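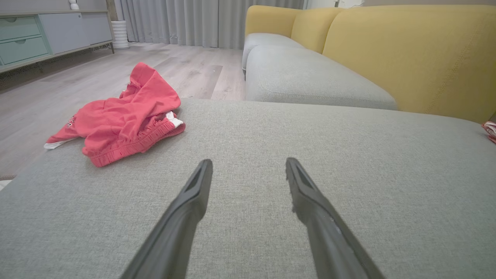
Wrist view, stock fingers, red shorts on the couch

kerstin_t
Okay, folks, I need opinions before I spend money. I've been trying two sets of fingers for picking laundry up off a sofa: the hard pointed ones that shipped with the arms, and the Amard soft pads. Over 300 tries so far, all jerseys and shorts. My gut says the hard tips are better on thin sporty stuff, but Gergely keeps telling me I'm nuts. Also wondering if the wrist camera is worth keeping. Look how much of that view is finger!

gbarany
You are nuts, Kerstin :) Hard tips snag. I ran the Deller pads for most of April and never pulled a thread. With pointed claws I'd wreck a mesh shirt by Monday.

kerstin_t
I haven't wrecked anything yet! What bugs me more is the couch. The tips go in, I close them, and half the time I've got upholstery along with the shorts. From the head view I really can't judge the height.

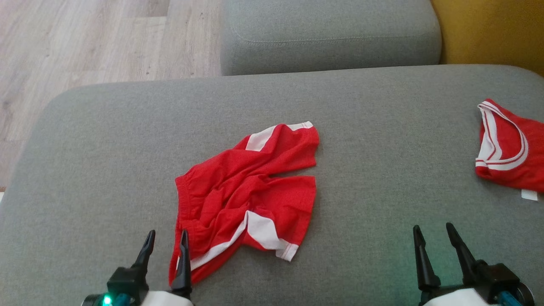 Head cam. Left gripper at the shorts, top still over on the right

yeshi_a
That's a camera question more than a finger question, I think. From up there a fingertip on the fabric and a fingertip an inch above it look the same to me. I'd keep the wrist cam and tilt it up a bit so the fingers take up less of the picture. I did that on my Kocsis mount with one 3D printed wedge and it helped a lot.

gbarany
Disagree. Two more video feeds means two more things that lag. A decent head cam and some patience will do. My controller started choking as soon as I added the second wrist feed, and I had to drop everything to a lower frame rate.

yeshi_a
Which controller though? If it's the old Bredow board, sure, that one chokes on everything.

gbarany
...it's the old Bredow board.

kerstin_t
Ha! Okay, here's one with the jersey. Hard fingers again, pinching right at the edge.

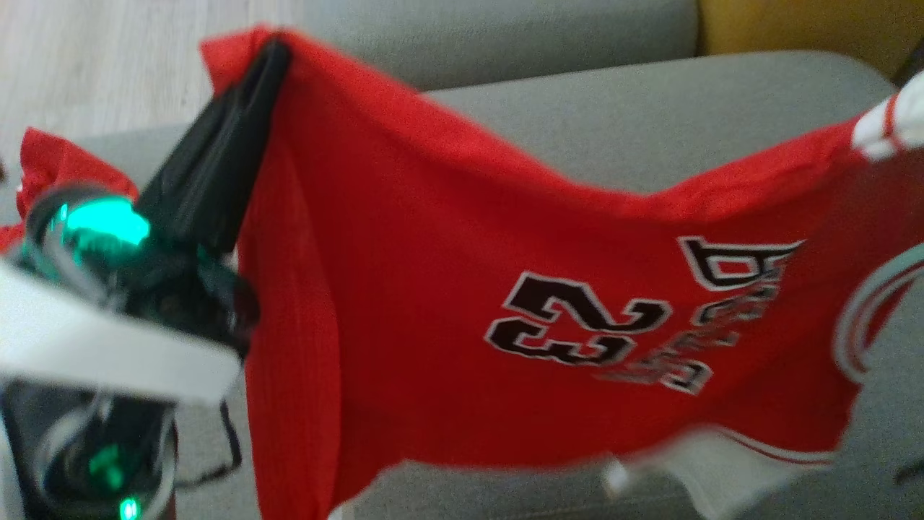 Number 23 in the air, bit blurry

jolan_o
Nice grip, but look how the fabric is folded over at the tip – that's a tiny contact patch. I'd worry about it sliding out on a fast move. Could you glue a strip of thin rubber on the inside of the fingers? Keeps the point, adds some friction, costs next to nothing.

gbarany
Or buy the pads.

kerstin_t
Rubber strip it is, sorry Gergely. I'll do 50 picks with and 50 without, same jersey, wrist cam tilted for both, and post the numbers in this thread.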